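Custthorpe Two-Finger Gripper and Wrist Camera Kit – Classroom Edition

Equipment page for clubs and student teams

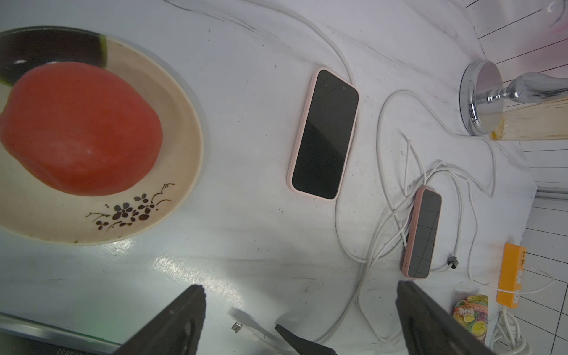 The Custthorpe kit is the end-of-arm set used in the Plestard tabletop sorting course and in the Lidley household round, where a team has to pick small domestic items from a shared surface and place them in a marked area. It fits any arm with the Ruppert four-bolt wrist plate. Arms with other plates need the adapter, which is ordered separately.

What is in the box

Gripper body with two black fingers, fitted
Wrist camera on fixed bracket
Camera cable and gripper cable, both with strain relief
Spare finger pads, two pairs
Hex key, four bolts, four lock washers
Printed calibration card
Teacher's notes and student worksheets

Power supply is not included. The gripper draws its power from the arm controller through the wrist connector.

Specifications

Mass with camera and bracket: 600 g
Finger opening, fully open: 59 mm
Rated grip load: 2 N to 18 N, set in software
Camera mount: fixed angle, looking down past the fingertips
Finger surface: textured, replaceable pad
Interface: serial over the wrist connector; camera over a separate cable
Part number: 1019

The 59 mm opening is the figure teams overlook most often. A large pepper or tomato will not fit between the fingers at its widest point and has to be approached from a narrower part or pushed. A phone in a case can be gripped across its thickness, but only if one edge can be reached; when it is lying flat the fingers meet the tabletop first. The Lidley rules permit a nudge to the table edge, and most student programs end up using it.

Camera

The bracket places both fingertips inside the view at all times. This costs part of the lower image and is intentional. Students can check alignment by eye, and the position of the tips serves as a fixed reference when the calibration card is not on the table. Do not bend the bracket to get a wider view. The worksheets assume the factory angle and the stored offsets will be wrong if it changes.

Exposure is automatic by default. Dark phone screens and chrome objects pick up reflections, and a detector trained only on matte blocks will often report extra edges on them. Worksheet 4 deals with this. Fix the exposure before recording training images and keep the same value for the run.

Loose cables

White cable on a white or light marbled top is the hardest case in the course. Contrast is low, the shape is different each time, and a cable can lie over or under the item the program is trying to pick. The student software has no cable class when installed. Teams that want one label their own images, and the notes suggest starting with the plugs and metal connector ends, which are easier to outline than the cord.

The grip current limit should be left at the low setting for all cable work. If the limit trips, the fingers open and the arm holds position until the run is restarted at the controller. Cables used as pick items must not be plugged in at either end. Power strips within reach of the arm should be entered in the software as a keep-out zone, with the arm's speed set to the classroom limit.

Fitting

1. Switch off the arm controller.
2. Remove the blank plate from the wrist.
3. Seat the gripper with the connector facing the forearm and start all four bolts by hand.
4. Tighten in a cross pattern. The supplied key is short and that is enough torque.
5. Clip the camera cable to the forearm in two places, leaving a loop at the wrist.
6. Switch on and run the homing routine with the table clear.

The loop in step 5 should allow a full wrist turn in each direction. A tight loop is the usual cause of image dropouts partway through a pick.

Use in class

The teacher's notes were written by Zoila Marulanda from her after-school robotics group and cover nine sessions. Sessions one to three use the gripper with no camera. The camera is introduced in session four, and mixed household items in session six. Farhad Alipour wrote the scoring script, which logs each attempt as a clean pick, a slip or a contact – a nudge counts as contact unless it is declared in the program.

Groups of three work well with one kit. With four or more, add a second screen.

Spares and service

Finger pads wear at the tip and should be changed when the texture is no longer visible. Pads are sold in pairs and both should be changed together, followed by a new homing run. Camera and bracket are supplied as one assembly. Gripper bodies can be returned for service from December; please quote part number 1019 and the firmware version shown on the controller start screen.

Related items

Ruppert wrist adapter
Calibration cards, pack of ten
Spare pads, pair
Forearm cable clips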